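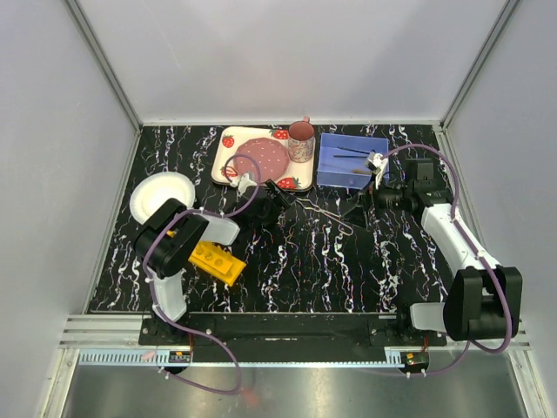
Table 13: serving tray, paper bowl and blue plastic container.

Bemener Serving Room – Table Check
24 January 2020
Checked by: Keegan Ellery

1. Tabletop free of chips and cracks – OK. The squiggle pattern hides crumbs, so wipe twice.
2. Metal trim along back edge tight – OK. Run a finger along it, no burrs.
3. Wall panels clean – OK. Left side wiped again after the check.
4. Serving tray, white – OK. Rim smooth, no stains.
5. Paper bowl – replace after each use. Pack of 40 in the Ritier cupboard, almost 15 left.
6. Blue plastic container – see comment.
7. Cables clear of food items – NO. Purple cable was over the tray. Moved, check again Monday.

Comments
Item 6: fine scratches inside the container. Still usable, but order a spare with the May supplies.
Item 7: second time for this one. Needs a clip.

Read and agreed – Lawal Fashola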